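Sleep and Room Temperature in Shared Student Housing

Project report by Khải Hầu and Sang Huỳnh
Course: Introduction to Survey Methods

1. Why we chose this topic

When we moved to Bostlow to study, both of us slept badly in the first months. We thought the reason was stress. Later we noticed that our rooms were very warm at night, and that other students complained about the same thing. So we decided to study this question for our course project: do students who sleep in warmer rooms report worse sleep?

2. Method

We asked 33 students who live in two houses, Rekeck House and Dirum House. Each student filled in a short sleep diary every morning for 6 weeks, starting in August. In the diary they wrote the time they went to bed, the time they got up, how many times they woke in the night, and a score for the sleep from 1 to 5. They also read the room thermometer before going to bed and wrote down the number.

In total we should have 1,594 or fewer usable entries, because some students forgot to write in the diary. After we removed the entries with a missing temperature, we had fewer still, and the average for each student is made from different numbers of nights. We know this is a weak point.

We also asked about the bed: the kind of sheet, the kind of blanket, and if the student shares the room. Most students did not know what their sheet was made of, so for this question we accepted the answer "I don't know."
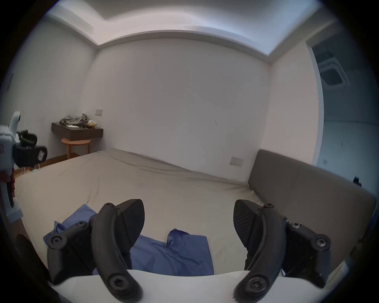
Photo: Sang Huỳnh

3. Results

Students in Dirum House reported warmer rooms than students in Rekeck House. The bedrooms in Dirum are under the roof, and the windows open only a little. The sleep scores there were also lower. The difference was clear in the first weeks, and it became smaller when the nights were cooler.

The number of times a student woke up did not follow the temperature so well. Students who shared a room woke more often in both houses, and for them the temperature made little difference. Three students had a part-time job with night shifts. We counted them at first, but their bed times were so different that we took them out of the final comparison.

The kind of blanket seemed to matter more than the kind of sheet. Students who changed to a thin blanket gave better scores after the change, but there were only 3 of them and we cannot say much from this.

4. Problems

The thermometers were not all the same model. We put them side by side for one evening and they did not agree, so small differences between rooms should not be trusted. Also, a person who slept badly may remember the room as warmer and read the thermometer less carefully.

5. What we would do next time

We would use one model of thermometer that saves the numbers by itself, and we would start in a colder month. We also want to ask about noise, which many students wrote about in the margin of the diary although we had no question for it.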